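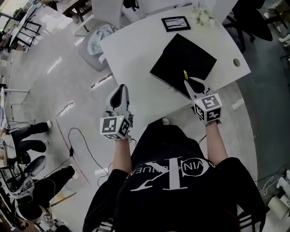 Home News Business What's On Letters

Former carpet showroom in Wurnari reopens as shared workroom

Shares 17 Comments 4

A former carpet showroom in Wurnari has reopened as a shared workroom, with tables to hire by the half day and a corner set aside for people who want to lay out and arrange small goods before selling or showing them.

The room is run by Trimell, a furniture hire firm that has traded from the yard behind the building for several years. It took on the lease in October and has kept most of the old showroom as it was, including the glossy pale floor and the dark grey carpet that curves along one side.

The whole unit covers 3,368 square feet. The workroom takes up the front part, with the rest used for storage and a small kitchen.

Valentina Iturra, who manages the room for Trimell, said the firm had been asked many times whether people could use a table for a morning without having it delivered.

"We would get a call from someone who made cards or did flowers for weddings, and they wanted to see how a thing looked on a proper table," she said. "They didn't want to hire it and carry it up their stairs. They wanted to come in, put it all out, move it about and go home."

The tables most in demand so far are white ones with a curved outline, from a range the firm calls Poso. They were made for offices and have a round hole in the top for cables. Trimell bought them when another hire company closed, and they had been in the storage area under sheets.

Ms Iturra said customers liked them for laying out goods as the plain top shows up darker items well. A black picture frame or a bunch of pale flowers is easy to see against it, she said, and so is any dust.

The chairs are a mixture. Some are office chairs in black or grey and others are white and meant for dining. Trimell has not tried to match them, and customers can swap one for another if they wish. Throws and cloths are kept for anyone who finds the white chairs cold.

A long dark wooden table came with the building and has stayed. It is not available for hire at present as one of the legs needs attention, but people are welcome to put coats and boxes on it.

Customers are asked to bring their own table decorations, but the room keeps a small stock of frames, vases and display boards. These can be used free of charge and should be put back on the shelf by the kitchen door. Fresh flowers come from Tóth, the florist two doors along, and any left at the end of the week are given to whoever wants them.

Half-day sessions run until 4pm, after which the room is tidied and the floor is cleaned. Ms Iturra said the floor took longer than she had expected.

"It shows every mark," she said. "It looked very good when it had carpet samples on most of it. Now we're all walking over it, so it gets mopped every evening and it probably wants doing at lunchtime as well."

Part of the space is still being sorted out. Rolls of material and lengths of tubing from the fitting work will be cleared once the last of the blinds are up. Trimell also plans to add more sockets along the wall, so that fewer leads have to run over the floor to reach the tables. The work is due to be done in the evenings and the room will stay open.

Parking is in the yard and is free for 2 hours. Drivers unloading heavy items can stop at the front, but are asked not to block the florist's door. There is a ramp at the side entrance, and the bell there has been repaired.

Among the first to book was a picture framing class which used to meet in a school hall. Its members cut their mounts at home and bring the finished frames in to see how they sit with other things on a table. A group that arranges flowers for local churches has asked for a regular morning, though no date has been agreed.

Ms Iturra said there were no plans to open at weekends before the spring. She would like to put on an open evening first, with the tables set out by different users and tea in the kitchen.

Bookings can be made at the front desk or by telephone. Prices are on the door.

Comments (4)

Millbank Jan
Went in last week to try out my table for the craft fair. Very friendly and plenty of light. I'd laid it all out wrong in my head, the tall things needed to go at the back! Would use it again.

R. Odell
Is the parking 2 hours from when you arrive or from the start of your session? A half day is longer than 2 hours by my reckoning, so where are you meant to put the car?

carpetman62
I worked in that showroom for years. Glad they kept the grey carpet, it was the hardest wearing one we sold and a pig to cut round that curve. The long table was where we did the measuring. The leg was dodgy then too.

Pru
@R. Odell I asked them about that. You move it to the station car park after unloading, it's a five minute walk. Bit of a nuisance if it's raining but there were spaces when I went.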